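Do Label Claims on Food Supplements Hold Up? A Look at Two Magnesium Products

Student project report, Emmanuel Kimaro and Mercy Nzioka
February 2025

Our starting point was a tub of Uvalach magnesium tablets that promised "deeper sleep from the first night". We doubted it. Neither of us could find a study behind the claim on the seller's website, only a page of happy customers, so we decided to look at what buyers are told and what a small group of people would report for themselves.

We read 3,856 customer reviews of Uvalach and its cheaper rival, Urarden. Of these, 2,037 mentioned sleep. Many were posted within a day of delivery, and plenty gave top marks for the parcel arriving quickly - hardly evidence about magnesium.

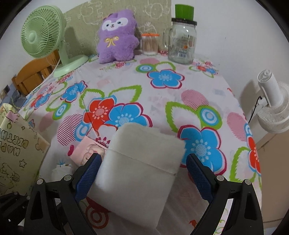
Sleep diaries were the second part of the project. We asked 60 students at Jirnham to fill one in for two weeks, taking a tablet each evening in the second week only, and 17 dropped out before the end. Bedtime habits were the main trouble. People went to bed at different hours, drank coffee late, or changed their bedding halfway through, and something as plain as a folded white cloth like the one on the flowered tablecloth could count as "new sheets" in one diary and go unmentioned in another. We had no placebo group either, so anyone expecting to sleep better had every chance to say so.

Those who finished did rate the second week slightly higher. We don't trust the difference. It was smaller than the gap between one ordinary night and the next, and exams had ended by then.

Our tutor, Dr Lozano, thinks we should repeat the diaries in June with dummy tablets. We agree, though we would also want a fixed bedtime and fewer questions on the form. Until then we can't say that either product helps healthy students sleep.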